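Trulen 46 Handle, Rust Speckle, on Rod with Domed Base
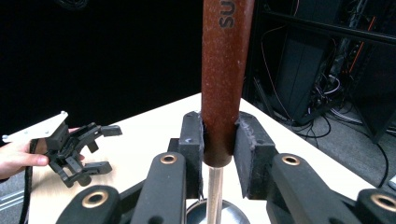 Trulen 46 in rust speckle, matte, shown with metal rod and polished domed base.

Product code: TR46-RS
Range: Trulen 46
Supplied by: Clitano
Availability: in stock, single units and trade quantities

Description

The Trulen 46 is an upright grip handle carried on a slim metal rod. The handle is widest towards the top and narrows gently to the point where the rod leaves it. In rust speckle the surface is a matte reddish brown with fine white flecks. The domed base has a mirror finish.

The handle, rod and base are sold as one assembly under the code above. The handle can also be ordered without the other parts for use as a replacement (see Spare parts).

Specification

Handle length: 186 mm
Handle profile: round, tapered, wider end uppermost
Handle finish: matte, speckled
Rod finish: bright
Base finish: polished
Lettering: black capitals, printed sideways near the top of the handle
Guarantee: 2 years from date of delivery

The handle length is measured from the top of the handle to the lower edge where the rod enters. It does not include the exposed rod or the base. Customers replacing an older assembly should measure the handle alone and compare it with this figure before ordering.

Finish

The white flecks run through the colour at random and no two handles carry the same pattern. Small differences in the density of the flecks between one handle and the next are normal and are not treated as a fault. Where several units are to stand together, please say so on the order and the warehouse will pick them from the same batch as far as stock allows.

The matte surface does not show finger marks as readily as the gloss handles in the earlier Michailidis range. It should not be polished. Wax and furniture polish leave shiny patches on the taper, and these cannot be removed evenly afterwards.

The base and rod are bright and will show water spots if left to dry in the air.

Lettering

The lettering is printed on the surface and reads along the length of the handle. It is included as standard. Handles without lettering can be supplied to trade customers on orders of 700 or more in one colour. The lead time for plain handles is longer than for stock items and is confirmed in writing when the order is accepted.

The position of the lettering relative to the front of the base is not controlled during assembly. To bring it to the front or the back, loosen the handle slightly, turn it to the required position and tighten the locking collar supplied in the fitting kit. Do not force the handle past the point where it stops.

Fitting a replacement handle

1. Lay the assembly on its side on a folded cloth.
2. Hold the rod close to the handle, using a dry cloth for grip.
3. Turn the old handle anticlockwise until it comes free.
4. Wipe the end of the rod and check the thread for dirt or damage.
5. Start the new handle by hand. It should turn freely for the first few turns.
6. Tighten by hand only.

Pliers and pipe wrenches must not be used on the handle or the rod. Marks left by tools are not covered by the guarantee. If the old handle will not move by hand, return the complete assembly to Clitano, who will change the handle for the price of the part plus carriage.

Compatibility

The Trulen 46 handle fits all current Trulen rods. It does not fit Brurnico rods, which have a coarser thread. A Brurnico rod will appear to engage for the first turn and then bind. Continuing to turn it will strip the handle, and a stripped handle cannot be repaired.

Assemblies from the Michailidis range use the same thread as Trulen. The diameter of the rod where it meets the handle is slightly smaller, so a narrow gap is visible at the join. The spacer ring, code TR46-SP, closes this gap.

Cleaning

Wipe the handle with a damp cloth and a little washing-up liquid. Rinse the cloth, wipe again and dry. Pay attention to the join between the handle and the rod, where residue tends to collect.

Avoid scouring pads, cream cleaners and any product containing bleach. Abrasives will lighten the matte surface and wear away the lettering. The base and rod can be dried and buffed with a soft cloth. Do not put the assembly or any part of it in a dishwasher.

Spare parts

TR46-RS-H: handle only, rust speckle
TR46-R: rod, bright
TR46-B: domed base, polished
TR46-K: fitting kit, one locking collar and one washer
TR46-SP: spacer ring for Michailidis rods

Spare handles are packed singly in a card sleeve. The fitting kit is not included with the spare handle and must be added to the order if the old collar is worn or missing.

Packing and delivery

Complete assemblies are sent with the base wrapped separately in tissue. A clear protective film may be present on the base and should be peeled off before use. Orders placed before noon leave the warehouse the same working day. Trade quantities are sent on a pallet and need someone at the address to sign for them.

Returns

Unused items may be returned within 30 days in their original packing. Handles made without lettering are made to order and cannot be returned unless faulty. For claims under the guarantee, send a clear photograph of the fault together with the order number. The batch number is on the label of the card sleeve or carton and should be quoted where it is still available.

Range notes

The listing was revised in January to add the spacer ring and to correct the thread information for Brurnico rods. Customers who bought a Trulen handle for a Brurnico rod before the correction may exchange it, used or unused, by contacting the sales desk.

Contacts

Product and fitting queries: Mahlet Dinsa, technical desk
Trade orders and plain handles: Emmanuel Koech, sales desk

Please quote TR46-RS in all correspondence.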